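About Urnden

We're a small evening and weekend school for people who want to learn bookbinding, and we love what we do! Urnden started with one bench, a second-hand nipping press and a class on Thursday nights that kept overrunning, mostly thanks to people asking for just one more go at the sewing.

Liv Løken set the school up after years of repairing hymn books and parish registers. She still teaches the beginners' course herself (you'll know her by the bone folder behind her ear) and she is never happier than when a whole room is pasting at once. Kohei Hirano joined her two years later. He trained as a paper conservator and looks after our Japanese bindings, the stab-sewn kind with the lovely patterned covers, and he runs the Hirano shelf, a lending collection of 465 handmade books that students can borrow, open flat and generally poke about in.

Our courses run in blocks of six weeks. In the first block you'll fold and sew a pamphlet, make a case-bound notebook and cover a box, and you take all of it home. After that people wander off in different directions – leather, marbling, miniature books, mending the family cookbook with the gravy on page 58. We keep classes to eight so that there's always room at the guillotine. 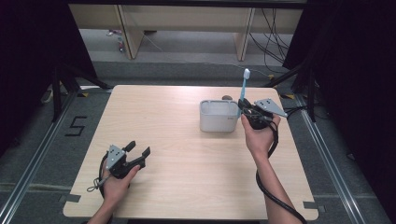 Our school › Who comes to us

All sorts! We've had retired nurses, sixth-formers building a portfolio, a pair of brothers who wanted to bind their grandfather's letters, and quite a few people who simply like nice paper. You don't need to be neat, and you don't need to have made anything before. Tools, thread, board and glue are included in the fee, and aprons hang by the door.

Every April we put on an open day with Praven, the letterpress studio downstairs. They print, we bind, and visitors go home with a little book they've sewn themselves. Last time we got through 426 sheets of endpaper and ran out of red thread by lunch, so this year there's a much bigger reel on order.

Come up and have a look round during any class. The stairs are steep, but the kettle is at the top.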